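Procura-se: gente para escrever (e testar) as regras da nossa bancada

Olá! Coordeno a parte de boas práticas da Delov, em Pustham, e ando à procura de pessoas para um grupo de trabalho com um objetivo bem terra a terra: transformar o nosso monte de hábitos, bilhetes colados e "sempre se fez assim" num código de conduta para quem trabalha com braços robóticos de mesa. Chama-se Clololar, o nome foi escolhido antes de eu chegar e já desisti de perceber de onde vem.

O rascunho tem 30 regras. Algumas são ótimas, outras fui eu que escrevi às onze da noite e nota-se. Quem pode entrar quando os braços têm energia? Onde se pousa a mão quando se troca um copo de lugar? Quem assina quando alguém muda a velocidade máxima? Já temos 1.810 registos de sessões para consultar e quase 140 comentários de operadores (uns mais simpáticos do que outros!), e preciso de quem leia aquilo tudo com paciência e sentido crítico.

Quem procuro? Pessoas que já tenham trabalhado ao lado de uma máquina que se mexe: numa fábrica, numa cozinha industrial, num laboratório, tanto faz. Não é preciso saber programar. É preciso, isso sim, saber dizer "não percebi esta regra", que metade das normas que li na vida foi escrita para quem já as conhecia. Se tiver experiência com avaliação de riscos ou formação de operadores, melhor ainda, mas não deixe de se candidatar por causa disso.

O trabalho começa em janeiro e dura até abril. São duas tardes por semana, das 14h às 18h, pagas à sessão, com a deslocação por nossa conta. Uma das tardes é de leitura e discussão, a outra é passada junto à bancada da loiça, a acompanhar os operadores e a anotar o que o rascunho não prevê.

A bancada da loiça, com os dois braços e o escorredor:

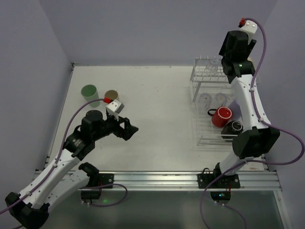
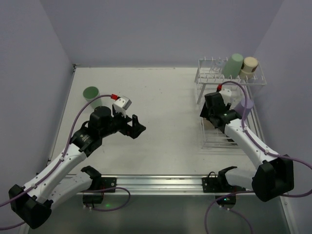
Os turnos junto à bancada fazem-se sempre aos pares: uma pessoa observa, a outra fica com a paragem de emergência e não faz mais nada (nem telemóvel, nem café, já sei que vou ouvir queixas). Antes do primeiro turno há uma manhã de formação com a equipa da Badawi, que nos ajuda na parte da segurança, e ninguém entra sem ela, eu incluída.

Para se candidatar, basta deixar uma mensagem no formulário desta página, em português ou inglês, a contar o que faz e uma regra de segurança que ache mal escrita. Pode ser de qualquer sítio, até do elevador do seu prédio! Dispenso a carta de motivação. Respondo a toda a gente até ao fim de dezembro.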